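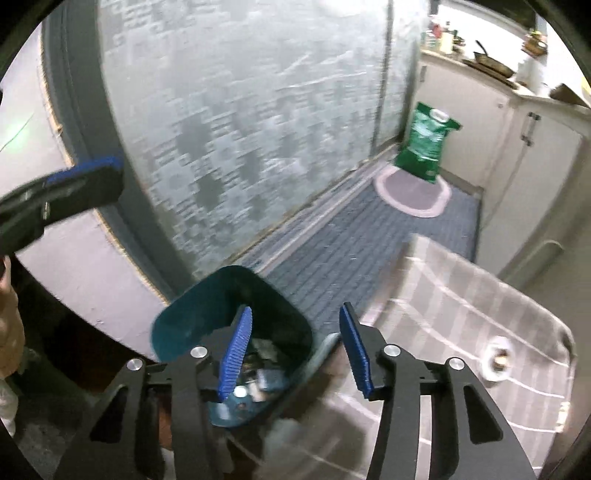

Kleinschmidt 纸厂开放日,流水账一篇

先说结论:值得去,但别穿浅色鞋。回来刷了半小时没刷干净。

报名是朋友群里转的链接,名额 422 个,我刷到的时候已经快满了,手一抖多报了一个人,后来退掉了。厂子在 Lonavgate 镇外面,从 Delusard 坐 26 路,终点站下,再走一段没有人行道的路。导航会把你带到货车门,别信,绕到东边小门,门口有个蓝牌子。

到的时候九点四十,第一批已经进去了。签到,领背心,领耳塞。背心只剩大号,穿着像披了条被子。讲解的大姐语速飞快,普通话带点口音,前五分钟我基本没跟上。

第一站,原料场。一捆一捆的旧纸板码得比人高,味道比想象中好,有点像下雨天的旧书店。大姐说他们只收三类:纸板、报纸、办公用纸。牛奶盒不收,热敏小票不收,沾了油的披萨盒也不收。旁边一个小朋友问那擤过鼻涕的纸巾呢,全队都笑了,答案是也不收,纤维太短,丢其他垃圾。我家以前一直是混着扔的,有点心虚。

第二站,碎浆。一个巨大的圆池子,纸板扔进去,搅成灰扑扑的粥。这里很吵,耳塞必须带。隔着玻璃看,能看到捞上来的一长条脏东西,塑料膜、胶带、铁丝缠在一起,像一根粗辫子。他们管这个叫"尾巴",定期切一段拉走。这一站我站得最久,后面的人一直在催。

第三站,抄纸机。全厂最贵的东西,长得一眼看不到头,热气扑脸,眼镜立刻白了。湿的进,干的出,最后卷成大卷,一卷 3000 公斤。不让拍照,只能在黄线外面走。有个大叔问了好多电机的问题,大姐答不上来,叫了个师傅过来,两个人聊嗨了,我们一队人就在那干等。等了快一刻钟吧。

第四站本来是化验室,临时关了,没说原因。有点可惜,我其实最想看这个。

然后是手工抄纸体验,小孩为主,大人也可以排。纸浆盆、木框、毛毡,抄一张,压干,夹在吸水纸里带走。我那张中间破了个洞,边上厚得像饼干。工作人员说晾两天就行,我晾了三天才干透。颜色是灰蓝的,还挺好看,打算当书签。

中午在食堂吃,开放日对外,套餐一份,土豆炖牛肉加一个小面包,汤随便添。牛肉不多,土豆很实在。收盘子的地方分得特别细,剩饭、纸巾、杯子各归各,排队的人都在那研究半天,比吃饭还慢。

出口有个小卖部,卖 Flirkalholm 系列的再生纸本子,封面粗粗的,摸着舒服。钢笔写会洇,铅笔圆珠笔没问题。买了两本,还送了一张分类对照表,已经贴冰箱上了。1000 片的拼图也有,图案是厂房,犹豫了一下没买,太重了。

几个实用的:
厕所只有入口和食堂有,中间没有,带小孩的先上。
厂区里楼梯多,而且是那种镂空的铁楼梯,恐高的自己惦量。婴儿车进不去,可以寄存在签到处。
全程两个半小时,加吃饭三个多小时。
回程车一小时一班,我差两分钟没赶上,在站台上啃了半包饼干。

下一场听说是六月,报名还没开,开了我再来更新一下。想看化验室的话,去之前最好打电话问一声。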